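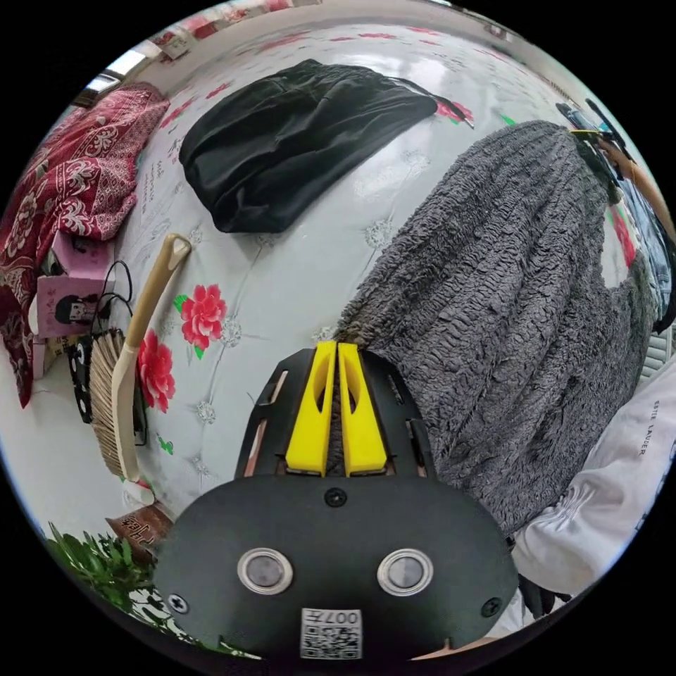
I've been folding and sorting for a living for six years, first at the hotel laundry in Undholm and now at Dumitrescu, which handles returned clothing and bedding for online shops. In July they told us the sorting line was going to be automated. This is what has changed so far.

The Zudar machines took over the flat items first. Sheets and pillowcases go in one end and come out folded at the other, and they are better at it than I ever was. We used to have 3 tables for that. Now there is one, for the things the machine spits back.

Soft, bulky things are another matter. Knits and fleece still come to people. Part of my shift now is showing how it's done: you pick the item up with a hand-held gripper, two fingers and nothing else, and you move it the way you would with your own hands. You learn fast how much you were using your thumbs. 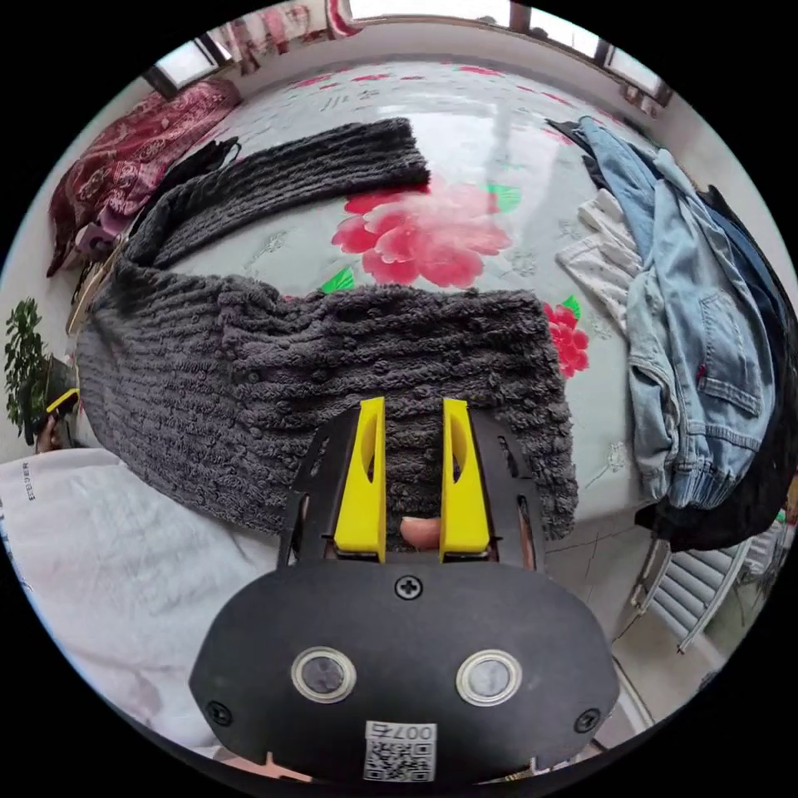
Gripper over a gray knitted scarf, jeans still waiting on the right.

In my best month I did 1,554 of these. The person on the late shift did 2,529, but she has stronger wrists.

The pay is the same as before. The work is slower and quieter, and I go home with a sore forearm and no sore back. I miss the talking. Four of us used to stand around a table and the day went by - now it's one person to a station, and you get told to keep your eyes on the fingers.

Nobody on my shift lost their job, but 2 people left for the warehouse in Flultville and their spots weren't filled. I asked my supervisor what happens to us when the machines can do scarves. She said there would be other items. I believe her for this year.

I've signed up for the maintenance course, evenings, starting at 6. Will write more once I know whether I can follow it.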